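Unit 4: Chopped Strand Mat and Resin Pickup
Course handout, Laminating Materials
Revised July 2020

Reading before this unit: the chapter on sizing and binders in the course pack. Bring the blank laminate sheets from Unit 3.

1. What the mat is

Chopped strand mat is made from glass strands cut to short lengths and laid down in random directions. A binder holds the strands together until the resin goes in. There is no weave, so the finished laminate has much the same strength in every direction along the sheet. It is weaker than a woven laminate of the same thickness, and it takes up more resin.

Two binders are in common use. Powder binder is a ground polyester that is melted onto the strands. Emulsion binder is sprayed on as a liquid and dried. Both are made to break down in the styrene found in polyester and vinyl ester resins. Epoxy contains no styrene, so a standard mat stays stiff in epoxy and will not drape into corners. Check the roll label before you mix anything.

2. Weight and resin ratio

Mat is sold by weight per unit area. For hand layup with polyester, a resin to glass ratio between 2:1 and 2.5:1 by weight is normal. A panel that uses 20 ounces of dry mat at 2:1 needs 40 ounces of resin. Add a little for what stays in the cup and on the roller.

Worked problem: the Odar test panel used 46 ounces of mat. The finished panel, trimmed and weighed, came to 138 ounces. Resin is 138 minus 46, or 92 ounces, and the ratio is 2:1. Glass content is one third by weight.
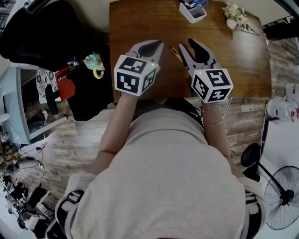
Reading time: 9 minutes

3. Wetting out

Put resin on the mold first, then lay the mat into it. Resin that comes up from below pushes air out ahead of it. Resin poured on top tends to trap air underneath. Give the binder time to soften before rolling hard – a mat that is rolled too early will tear or bunch up.

Tear the edges of each piece by hand where two pieces overlap. A torn edge feathers out and leaves less of a ridge than a cut one. Cut edges are fine at the trim line.

Use a brush with a dabbing motion. Dragging it pulls strands loose. Finish with a ribbed metal roller and work from the center out.

4. Common faults

Dry spots: white patches where the strands are not fully wet. Usually too little resin or a mat that got damp in storage.

Resin-rich areas: glossy pools, mostly in inside corners. They crack under load.

Bridging: the mat spans a tight corner and leaves a void behind it. Fill the corner with a radius of thickened resin before the first layer.

5. Storage

Keep rolls in their bags, lying flat, off the floor. The Skisano and Esposito rolls in the stock room are powder bound. The Ileo roll is emulsion bound and is for the Unit 5 panels only.

Problems for next time

a) A panel uses 54 ounces of mat at a ratio of 2.5:1. Find the resin weight and the glass content by weight.
b) Explain why a mat layer is often placed between two layers of woven roving.
c) Redo the Odar calculation for a ratio of 2.5:1. How much heavier is the panel?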